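# festoteo-rewears

Who wore it first, and did they wear it again? That's the question behind this whole repo. I've been watching the arrivals at the Festoteo gala for far longer than I should admit, and at some point yelling "she wore that jacket to the Rendico finale!" at my television stopped being enough. So I started a spreadsheet, the spreadsheet got out of hand, and now it's a dataset with a license file and everything.

It's a log of outfits that turned up more than once in public, worn by guests at Festoteo and spotted again somewhere else: talk shows, premieres, a charity dinner or two, a surprising number of airport lounges. I think rewearing is great, by the way! This isn't a name-and-shame project. If anything I cheer a little every time I add a row.

## What's in it

- `guests.csv` – one row per guest, with an ID and a broad category (actor, singer, presenter, athlete, plus-one)
- `looks.csv` – one row per look, split into top, bottom, outerwear, shoes and bag
- `sightings.csv` – where and when a look was seen, down to the month
- `matches.csv` – pairs of sightings that I believe show the same garment
- `notes/` – my rambling about the hard cases, in plain text

There are 70 guests in the current version and 40 confirmed matches, plus 13 in limbo. The limbo ones carry `status=maybe` and I'd ask you to leave them out of any chart you plan to show people. I left them out of mine and the charts still look fun.

Guests appear by ID only. The names were in an early version and I took them out, mostly so people would talk about the clothes again and stop arguing over who was dating whom at the after-party. (I have opinions on that too, but they don't belong in a CSV.)

## Shoes
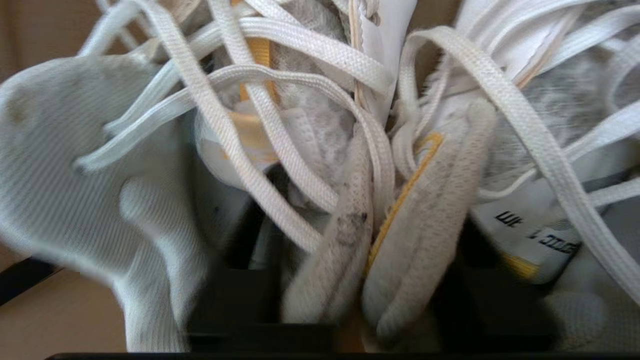 Shoes are the messiest part of the data, and I rewrote this file twice before I was happy with it. Gowns are easy: there's embroidery, there's a hem, there's usually a stylist bragging about it the next morning. Then a presenter walks in wearing a tuxedo and plain white sneakers, and every gossip account declares it's the same pair as last season. Take two white sneakers with flat white laces, like the ones above, and try telling me which gala they went to! For shoes like that I fill in `shoe_type=sneaker`, `color=white`, `laces=flat`, and I never, ever create a match on the shoes alone. Something else in the look has to line up first. Heels with a custom strap or a weird buckle are another story and can match all by themselves.

The columns for shoes:

| column | values | comments |
|---|---|---|
| `shoe_type` | sneaker, boot, heel, flat, sandal, other | "other" is mostly clogs |
| `color` | free text | main color only |
| `laces` | flat, round, none, unknown | lots of unknown, sorry |
| `detail` | free text | buckles, studs, bows |
| `hidden` | yes / no | yes if the hem covers them |

About `hidden`: floor-length dresses are murder for this. A good chunk of the singers category has nothing usable in the shoe columns, so don't go concluding that singers own fewer shoes. They own plenty, I just can't see them.

## How a match gets made

I start from the arrivals broadcast and write down every look on its own, without peeking at earlier years. Then I go through the magazine spreads. De Haan runs a big party section and their photos are sharp enough to read a button, bless them. After that come the Rendico couch interviews, where people sit down and you finally get a decent look at the socks.

A pair becomes `confirmed` when I can point at two separate details that agree. A pattern that lands the same way across a seam is one. A repair is another, and repairs are my absolute favorite – there's a Dremetti coat in here with a replacement button that doesn't match the others, and I've now followed it through three events and a birthday brunch. I'd recognize that button in the dark.
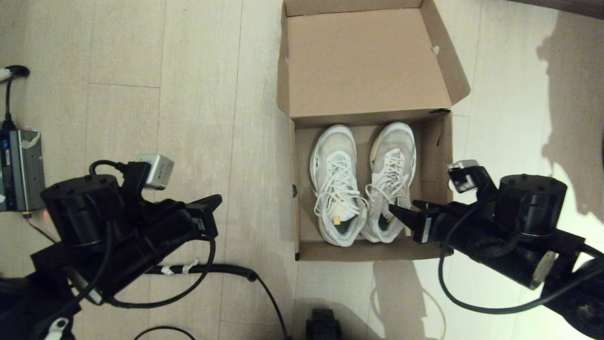

If only one detail agrees, the pair goes in as `maybe`. Color doesn't count as a detail. Stage lighting does terrible things to color, and a dress that's plum on the carpet can look brown on a talk show couch an hour later. I learned this the hard way with a velvet suit that I'd logged as three different suits.

Borrowed looks get a flag of their own, `loan=yes`, when the guest or the label has said so publicly. Dremetti lends a lot, and the same gown can come back on somebody else entirely. Those aren't rewears in my book, but they're too juicy to throw away, so they live in `matches.csv` with `same_guest=no`.

## Things to know before you use it

Coverage is uneven. The famous people get photographed from every side and the plus-ones get half an elbow. So the rewear rate for actors looks higher than it probably is compared to everyone else's. Please keep that in mind before you write "actors are the thriftiest" in a headline. (Somebody did. It was flattering and also wrong.)

The earlier years are thin. I was working from old recordings with a wobbly picture, and I skipped anything I couldn't make out. Bags in particular barely exist before the magazine photos got better.

Months only, no exact dates. A few talk show appearances were taped ahead of time and I got tired of guessing.

There's one coder, me, with my taste and my eyesight. I went back over a batch of old rows in April with the answers covered up, and I mostly agreed with myself, apart from knitwear. Knitwear defeats me.

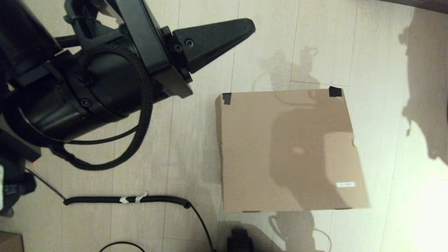 Ruben Smits wrote in to say that the `same_guest=no` rows should be in a file of their own, and that he'd already built a whole ranking of rewears before noticing that his top gown had been on different people. He'd also like a column for tailoring, given how often a dress comes back with the sleeves gone. "You're calling it the same dress," he wrote, "and I'd agree, but I'd want to know somebody took scissors to it."

He's right on both counts. The loans will move to `loans.csv` in the next version, and I've started an `altered` column with the values yes, no and unclear. It's filled in for outerwear and dresses so far. If your script reads `matches.csv` straight, filter on `same_guest` for now and you'll be fine.

## Corrections

Open an issue with the look ID and tell me what you saw and where. A link to a photo helps a lot, and please don't upload the photo itself, since most of them belong to somebody. I'm happy to be told I'm wrong about a hem!

What I won't take: who was with whom, who snubbed whom, what anybody weighs, or anything shot through a hedge at a private house. Those issues get closed without a reply.

## License

The tables and notes are CC BY 4.0. Credit "festoteo-rewears" and you're good. There are no event photos in the repo and the license doesn't cover any that you find elsewhere.

## To do

- split out `loans.csv`
- finish `altered` for tops and bottoms
- redo the knitwear rows, with snacks
- figure out whether a reversible jacket is one garment or two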